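Swapping the drive in my old desktop

So I finally did it. After most of a year of moaning about my desktop every time I sat down to use it, I bought a new drive and fitted it myself, and I'm writing this on the very same machine with the side panel still off because I can't find one of the screws.

A bit of background for anyone new. The computer is a Lomimen tower I bought second-hand when we moved to Ornimham, and it was already getting on a bit then. It does everything I need (photos, the accounts, this blog, far too many browser tabs) but it had got so slow at starting up that I'd press the button, go and make toast, eat the toast and come back to the little spinning circle. I kept telling myself I'd buy a whole new computer in November when the prices drop. Then I looked at what I'd want, added it all up, and went and had a lie down.

The thing is, the processor in this one is fine. The memory is fine too. It was the old spinning hard disk holding everything up, and a new solid state drive was £235 for the big one, including a copy of Zultach, the cloning software that moves everything across for you. Still a fair bit of money! But a lot less than a new tower, and I get to keep my desk as it is.

I spent an evening tidying up before I started, which I'd recommend to anyone. I had 2,561 files sitting in my downloads folder. Manuals for things I no longer own, the same train ticket saved four times, a recipe for plum chutney. I got rid of 1,929 of them and haven't missed a single one so far. Then I backed up everything that was left to an external drive, checked it had really copied, and went to bed feeling very organised.

The cloning took ages. I set it going after breakfast and it was still chugging away at three in the afternoon, with a progress bar that sat on the same spot for so long I was sure it had crashed. It hadn't. If you try this, leave it alone and go out for a walk, and turn off the sleep setting first, as mine dropped off in the middle of the first go and I had to start all over again.

Fitting the drive was the bit I'd been dreading and it was over in ten minutes. Two cables, four little screws, and a plastic bracket that didn't fit until I turned it round the other way. I did have to take the graphics card out to get my hand in, and putting it back made a click so loud I thought I'd snapped the board in half. Apparently it's meant to do that.

Then the big moment: I pressed the button and got a black screen with a message saying it couldn't find anything to start from. Cue panic, much searching on my phone, and a forum thread from years ago in which someone had exactly the same problem with exactly the same model. You have to go into the settings at start-up and put the new drive at the top of the list. Once I'd done that it was on the desktop before I'd even sat back in my chair.

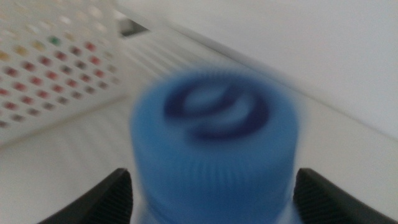 Blue bottle cap, a bit of a blur

I've been using it properly for a couple of weeks now and I'm so pleased with it. Photos open straight away, the fan hardly makes a sound, and I've stopped making toast I don't want. The only odd thing is that the clock was an hour out for the first few days, which I think was a separate problem, and the printer has had to be added again (it's called Lloyd on our network, don't ask).

The old disk is in a drawer for now in case I've forgotten something. I might get one of those cheap cases for it and use it as a second backup, so if you've got one you like, let me know in the comments. Next job is the keyboard, where the letter N only works if I really thump it.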